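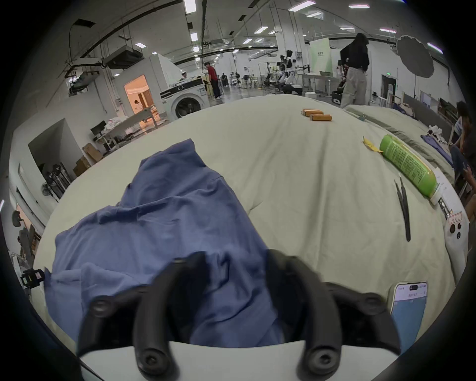 Bench check before collection, cloth handling study
Site: Skiven hall, main table
Checked by: Milagros Iturra, 8th May
Claim under review: Istix say a folding policy trained on hand-held gripper recordings alone will carry over to the Sokol arm with no arm data added.

1. Finger pads fitted and screws tight
OK. Please sign the sheet when you do this. Initials are missing for most of August last year and I can't use those runs.

2. Table clear of anything that isn't in the task
Not met. Spray can, batteries, tweezers and a phone on the same sheet as the garment. If the claim is about cloth, I want to know whether the policy is looking at the cloth or at the orange batteries. Either list them as part of the task or take them off.

3. Batteries stored away from the work surface
Not met, see 2. A battery tin is on order.

4. Garment reset between takes
Partly met. The written rule says "crumple and drop". Everyone crumples differently, and the same person gets tidier as the day goes on. Needs a proper rule.

5. Floor leads and walkways
Action needed. Power strip and cables on the floor by the left end of the table, with people working close by. Cover or reroute before the next session.

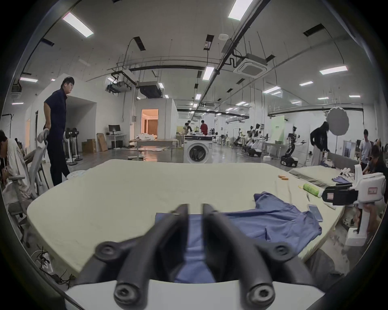 Item 5: power strip and trailing leads, left side of main table.

6. People in view of the gripper camera
Accepted for now. I would still like one set recorded with the background screened off. Istix say it makes no difference but haven't shown me a run that tests it.

7. Recordings kept and counted
1378 takes logged, 459 left after filtering. The filter was written by the same team that reports the result — and the rejected takes have not been looked at by anyone else. Send me 50 of the rejects, picked at random.

8. Result repeated on a second arm
Not done. The Broresia summary says "repeatable", which rests on 2 sessions with one arm. I would take that word out.

Overall: go ahead with collection once 2, 3 and 5 are closed. The claim stays open. Items 7 and 8 come back to me before anything is sent out.

M.I.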